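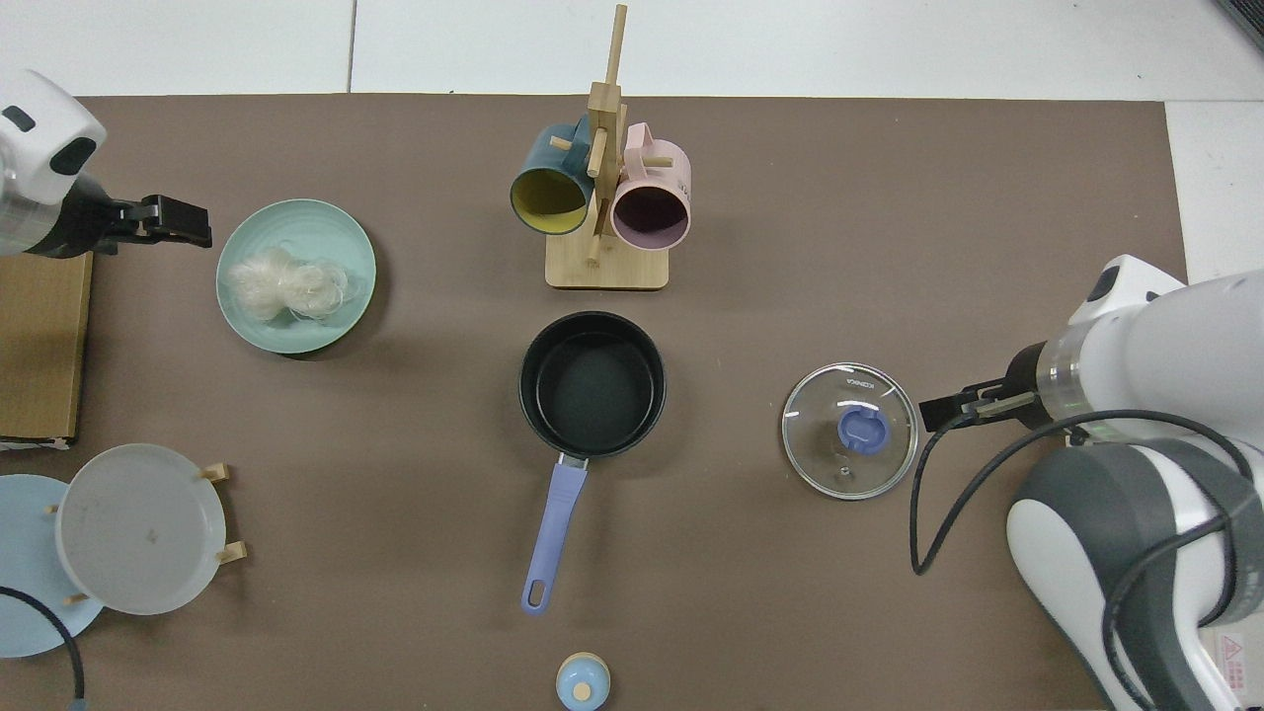
Trenolell asked if the save files from the old demo still load. They do, mostly. Inventory comes back fine, quest flags don't, and anyone who stopped halfway across the bridge in Tritthorpe will wake up under it. Swim left.

Nutumer: README

Small top-down adventure game, plus the text and map data that goes with it. You play a courier in a river town called Tritthorpe, carrying letters for people who mostly don't want them. No combat. Some light stealth, a lot of walking, one boat.

Last touched Jul 30, 2022. Written fast, sorry, will tidy when the next build is out.

What's in the folder

game/ is the build. Run the file called nutumer, nothing to install.
maps/ has the 16 town maps, plain text, one character per tile. Key is at the top of each.
lines/ is all the dialogue, 500 lines or close to it, one per row with a speaker tag and a mood tag.
sound/ has the music loops and the footsteps. Footsteps are split by ground type. Mud and wet stone use the same set right now.
old/ is the demo. Don't build from it.

Running it

Unzip somewhere you can write to. The game saves next to itself, so if you put it in a locked folder it will look like it saved and it didn't. That one has bitten several people.

Controller works if it's plugged in before you start. Plug it in later and you get the d-pad but no sticks. Keyboard is arrows, Z to talk, X to back out, M for the map. You can remap all of it except M, which is wired straight in and I havent dug it out yet.

Windowed mode is the default. Full screen is in the options, second page. On some laptops it picks the wrong resolution the first time, so switch it off and on again.
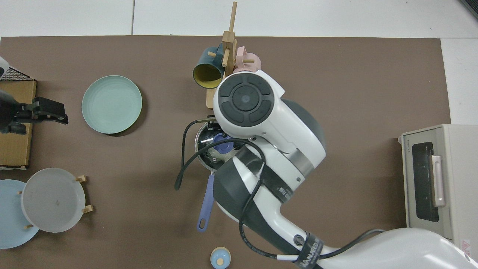
Dialogue format goes like this: speaker, mood, line, then an optional flag that has to be set before the line can show up. Leave the flag blank and it can show up any time. Moods are plain, sour, warm, rushed. Rushed makes the text print faster and that is all it does. I had plans for sour, it was going to change the shop prices, but it made the baker impossible to deal with by the second chapter.

If you edit lines, keep them under two rows on screen. The box doesn't scroll. Anything longer just gets chopped and you will not get a warning.

Maps can be edited in any text editor. Don't change the width of a row. Height is fine, go nuts. Doors are numbers, and the number has to match a door on the other map or you walk into black. The ferry landing on the Ağca map breaks this rule on purpose, leave it alone.

About the Ağca name: it's the upriver village, where the last chapter happens. The g with the little hat shows up as a box in the old font. Fixed in this build. If you still see the box, you have the font file from old/ sitting in your game folder, delete it.

Known problems

Rain keeps playing indoors if you enter a house during thunder.
Letter 14 can be delivered twice. You get paid twice. Leaving it in for now, people like it.
The boat can be parked on the mill roof.
Pausing during the festival stops the crowd but not the music, and then the dance timing is off for the rest of the night. Sleep in any bed to reset it.
Journal sorts by name instead of by date. Known, anoying, next on the list.
Talking to the lamp keeper while she's on the ladder can lock up the menu. Hold X.

Changes since the demo

Whole east side of town is new. The map screen shows where you are now. Walking speed is up a bit after a lot of complaints, and running is gone, it was clipping through fences. Added the night post, which is the part I'm happiest with. Took out the fishing. It was bad. Text speed setting finally sticks between sessions.

Using this stuff

Maps and dialogue are free to reuse, change, put in your own thing, say where they came from. Music is not, please ask first. The build is free to share as long as it's the whole folder with this file in it.

Fan translations are welcome. Copy lines/ to a new folder, name it for the language, and the game will pick it up in the options. Accents are OK. Right to left text isn't, the box can't do it yet.

Bug reports: tell me the map name, what you were carrying and if it was day or night. Attach the save if you can. Replies are slow until November.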